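Enari Institute, Early Learning Program
Course Handout 4: Shape, Color, and Free Sorting

Students should read this handout before the practical session in the Friesen Room.

A sorting task begins with a small set of solid pieces placed on a plain, flat surface. The pieces should differ in at least two respects, normally color and shape, so that a child may choose either one as the basis for a group. Eight pieces are sufficient for a first session. The full Modance set of 18 is introduced in Unit 8.

Pieces are laid out scattered, with space between them. Students are not to name a category before the child has made a first choice. Record the order in which pieces are moved and any words the child uses.

Two pieces that share a color but differ in shape, such as a cube and a triangular prism, deserve particular attention in the written report. Reports are limited to 14 lines.

Reading: Briment course reader, section 4.

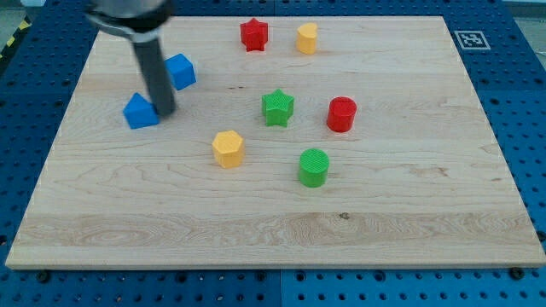

Figure 1. Eight plastic blocks on a maple board, including two in blue.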